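Guides > Tables and worktops > Gekthorpe table > Setting up and looking after the top

4. Placing and oiling the top

Do this after the legs are on and the table is the right way up (section 3). Needs 2 people to lift. Don't drag it, the legs will work loose.

1. Pick the spot. By a window is fine, good light for spotting dry patches later. Not against a radiator.

2. Check it's level both ways. Turn the feet a bit at a time. Short side first, then long.

3. Leave the top alone for a day in the room before oiling. Wood needs to settle.

4. Wipe down with a barely damp cloth, then a dry one. Go with the strips, never across.

Note: the top is narrow strips glued side by side, so colour and grain change from one to the next. Normal. Not a fault, please don't send it back for that. 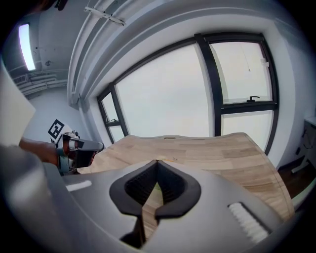

Fig. 4. Table top by the window, light finish, glued strips.

5. Look along the surface with the light behind it. Small dark specks: try a fingernail first. If it lifts it's dirt. If not it may well be in the grain, leave it.

6. Anything stubborn, rub lightly with fine paper, same direction as teh strips. Dust off.

7. Oil. Thin coat, lint-free cloth, work from the far edge towards you. Do the edges and the end grain too, they drink more.

8. Wait 20 minutes, wipe off all the extra. Second coat next day. 2 coats is enough for most homes.

CAUTION: oily cloths can catch fire by themselves. Lay flat outside to dry, or soak in water before binning. Never scrunch up and leave.

CAUTION: over 87 kg on the top and the guarantee is off. No sitting or standing on it.

Note: hot pans need a mat. Tools, clamps, anything metal with a hard edge, put a board or folded cloth under. Dents can be steamed out sometimes, scratches cant.

9. Re-oil every February, or when water stops beading. See section 6 for rings and stains.

Text: Yurani Ccori. Checked: Albane Hamel.

Related
Cabrera bench: fitting the feet
Idia shelf: wall fixings
Removing rings and stains
Spare feet and bolts

Wonmont | Contact us | Copyright Wonmont 2023 | Back to top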